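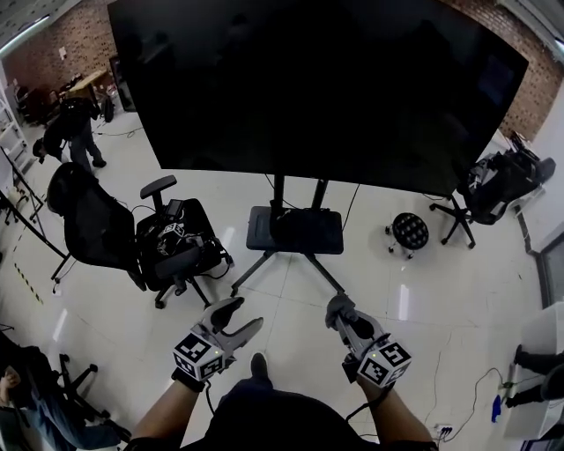 Notebook, January, started 4:40 in the afternoon

Question for this entry: of the chores on the Arruda list, which can the arm do well enough that a person could leave the room? Writing it down before the review so I don't argue from memory.

Current state. The merged set stands at 2692 demonstrations after cleaning. All of it was recorded with the handheld grippers, no teleoperation. Old teleop data stays archived and is not mixed in. Tried mixing it in the fall and the policy picked up the stop-and-go timing from the teleop side, so it paused before every grasp, including ones it had no trouble with.

Training stack is Vemby, same config as last month except for the longer action chunk. Deployment is on the Kavum two-arm base. Jaw geometry on the arms matches the handhelds closely enough that I'm no longer correcting for it. Jaw friction does not match. See towels.

Tracking

Both grippers carry a marker cube, and relative pose between the hands comes from those. It is good when both cubes are in view and well lit. It gets worse in the cases that matter for chores: one hand inside a drawer, one hand under fabric, both hands close to the chest. The operator's natural folding posture pulls the elbows in, and then one cube covers the other. The filter coasts through short dropouts. On long ones it drifts, and the drift shows up later as an arm that closes on air slightly left of the towel.

Changed the rejection rule. An episode used to be thrown out on total dropout time. It is now thrown out on dropout time while a jaw is closing or closed. Losing track of an empty hand traveling across the room does no harm. This recovered a fair number of carrying episodes and removed some folding episodes that had passed the old check and should not have.

Lighting: ceiling fluorescents are fine for the cubes. The gloss floor tile is less fine. Reflections of the fixtures wash out low-angle views when the operator bends toward the floor, and every floor pickup starts that way. Matte sheet under the pickup area helps in the lab and is useless as an answer, given that kitchens have shiny floors too. Want both conditions in the set, labeled.

Results by chore

Definitions first. "Done" means an outside person looking at the end state would not redo it. Not "the policy reached the last step." We reported the second one in the summer and it made everything sound finished.

Picking up loose objects from the floor into a bin. Done, in most layouts. Rigid items at least as big as a tape roll are reliable. Flat items (cards, a washer, a thin lid) are not. A person slides a flat thing to an edge or gets a fingernail under it. Our jaws have no fingernail. The policy has learned to scrape, which works on carpet and on the mat but skates on tile.

Towel folding. Half done. First fold is good. Second fold is good if the first was square. The policy doesn't repair a bad first fold, it folds the error in. Looked through the demonstrations for recovery behavior and there is almost none, for the simple reason that the operators are good at folding towels. We need clumsy starts: towel dropped in a heap, corner tucked under, edge already crooked. Asking operators to fail on purpose gives fake-looking failures. Better to have a second person set up a bad state and hand it over.

Slip on the closing fold is the friction problem. The handheld pads are worn from use and the arm pads are new. Swapped them for a day and the slip moved with the pads. So part of what I had filed under "policy" was rubber.

Wiping a table. Done for dry crumbs, not done for anything stuck. There is no force signal in the handheld data. The operator presses harder on a dried spot and the recording shows the same trajectory either way. The arm reproduces the motion of scrubbing with the pressure of dusting. No amount of extra data of the same kind fixes this. Needs a load cell in the jaw mount or some estimate from pad deflection. I lean toward the load cell.

Coiling cables. Not done. This is the chore everyone in the lab would pay for, and we have plenty of test material on the floor at any hour. Problem is in two parts. A single free cable on a clear table is coiled acceptably, loops uneven but it stays together. A cable that runs under or through other cables is a different task: find the end, follow it, decide which one is on top. The policy grabs the nearest visible black segment and pulls. Black on black gives it nothing to follow. We stopped the runs when it started pulling toward live equipment. Standing rule from now on: nothing powered gets within reach of a cable trial, and power strips are moved first and not left for the arm to avoid.

Moving chairs back to a table. Done if the chair is empty and the casters are free. Pushing is better than gripping. Most of the failures were chairs with gear on the seat or hung over the backrest, where the base sees a chair-shaped thing with extra parts and refuses, or worse, proceeds. A person clears the seat first without thinking of it as a step. For us it's a separate task with its own unsolved pieces (where does the stuff go?).

Loading parts into a fixture. This is the Clikside job and the only shop-floor item on the list. They want blanks taken from a tray, set into a drill fixture, clamp closed, then the reverse. On clean blanks from a flat tray it's done. With cutting oil on the blanks it drops some, and Clikside will not be cleaning the blanks for us. Their alternative is a fixed pick-and-place with a part feeder, which would beat us on speed by a wide margin and can be bought now. Our argument is changeover between part types. So far we have shown changeover between 2 part types and they run 6. The argument is weak until that gap closes.

Timing

The person is faster at every item above. For floor pickup this doesn't matter much, it can run after hours. For the fixture it matters a lot, and there the slow part is not the arm. It's the hesitation before insertion, when the policy makes small corrections that do not improve the pose. Shortening the chunk for that phase only may help. Trying it next.

Cap on all trials is 300 seconds. After that a run is a failure even if it would have finished. I've had pushback on this. My view stays the same: if a chore needs a longer cap, change the cap for that chore in advance and write it down, don't extend a run that happens to look promising.

Operator notes

Collection is more tiring than it sounds. Wrists go first, then shoulders. Grip trigger effort is all right, but the cube below the jaws shifts the balance forward and people compensate by choking up, which loosens the wrist strap, which then rotates. Check strap position at every break.

Trailing cables from the grippers get stepped on during floor work. Route both behind the operator before starting and clip them at the belt. We have lost episodes to a tugged connector, and the log doesn't flag it — the pose just freezes and looks like a very steady hand. Added a freeze check to ingest: any pose identical over consecutive samples for longer than the sensor noise would allow is marked.

Head view is more useful than I gave it credit for. On bending tasks it tells the policy where the operator was looking before the hands got there. Downside, the wide lens picks up the whole room: other people, the big display, whatever was left on the chairs. The policy shouldn't care about any of that and to some degree it does. In the ablation with the upper part of the image masked, floor pickup was unchanged and carrying got worse. My reading is that carrying uses the far view to find the destination. Haven't tested that directly.

One thing to settle is whether the display stays off during collection. With it on, showing the live view, operators watch the screen instead of their hands and head motion stops meaning anything. I've been leaving it off and reading the status light for a quick check. Proposing we make that the rule, with playback between sessions only.

What I would tell someone who asks if machines can do chores yet

Floor pickup of ordinary rigid objects, yes, with flat things left behind. Dry wiping, yes. Folding, only with somebody nearby to restart the bad ones, and at that point they could have folded the towel. Cables, no. Shop loading, yes under conditions that a fixed machine already handles, and not yet under the ones where a flexible arm would be worth its price.

The common thread in the failures is state before the task. A chair with things on it, a towel in a heap, a cable under other cables, oil on a blank. Our demonstrations nearly all begin from a tidy start, and we made it tidy ourselves, between takes, by hand. That tidying was never recorded. It's a large share of the real work and would be cheap to capture: keep the grippers on during reset and keep recording. Resets will be messy data and the ingest script will reject most of it as unlabeled. Needs a "reset" label and a looser length limit.

To do

Load cell mount, first print. Check clearance against the marker cube before printing anything else.
Pads: replace both handheld sets together with the arm sets, log the swap.
Reset recording for towels and chairs first, cables after.
Ask Clikside for oily blanks of the remaining part types. Ask for scrap, they won't mind the scratches.
Short-chunk test on insertion, Kavum base, same cap.
Label floor condition (mat or bare tile) in the old episodes. Slow job, can be split.

6:15, stopping here. Left the masked-view run going in Vemby. Don't restart that machine.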